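Workshop notebook, June, front office at Skelside

Desk day! The big wood desk finally got its turn, and I want to get this down while I still remember which decisions we made and which ones we only talked about.

Started a little after 9 with the mouse and the mat, before touching anything at the back.

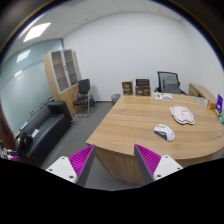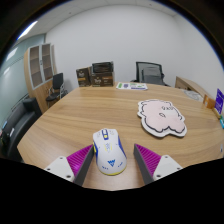 White mouse, pink mat, and all that wood grain. I love this desktop. I wiped it down with the Lirkine soap (one capful in the small bucket, cloth wrung out hard) and went with the grain the whole way, then a dry cloth straight after. Please nobody use the spray from the kitchen cupboard, it left a haze on the Dollalholm shelf that took me a whole lunch break to get off.

Mouse: soft brush around the wheel, then a barely damp cloth on the shell. I'm so fond of this one, the blue and yellow trim cheers up the whole room. Go easy over the graphics, no alcohol on them. The side button wants a cotton swab and some patience.

Mat: we went back and forth on this. It's a fun shape, all wavy around the outside, and it would be a shame to stick it in a drawer. Decision is that it stays out. Hand wash only, cool water, dry it flat on a towel. Don't hang it over the radiator, the edge will curl.

Boxes at the back: staying put for now. I'd like to try them on the shelf by the door, which is 570 mm between the uprights, so they should go in with room to spare, but measure first (I didn't, the tape was in the van). The printed sheet needs a folder. It's too nice to end up with a coffee ring on it.

Wax test: did a patch on the underside with the Šimek paste, thin coat, 26 minutes before buffing. Really happy with the feel of it! Smooth, no stickiness, hardly any change in color. Going to leave the patch until the next session and then try a second coat on half of it.

To pick up: cotton swabs, 4 clear folders, felt pads for the chair. We also owe the supply shelf 5 cloths from last time.

Still open: whether the mouse goes left or right of the mat. I keep moving it. Try both for a while and write down which you like.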